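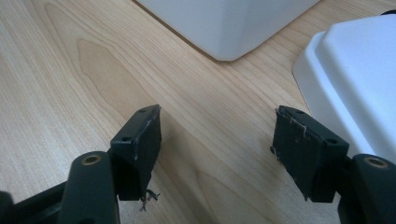 A reader in Kasthorpe wrote in to ask whether a pale table has to be oiled at all, or whether wiping it down will do.

Start with that question, then pause. Most of the room will own a table like it.

Veneer first. Thin top layer, so no heavy sanding. Point out the grain: fine lines on a slant, and one darker patch shaped like a flame. Leave patches like that alone — they are in the wood.

Cleaning: damp cloth, along the grain, dry cloth after. Two cloths each in the handout packs.

Oil: only if the finish allows it. Test underneath, wait 12 hours.

Next talk is in April. Take questions.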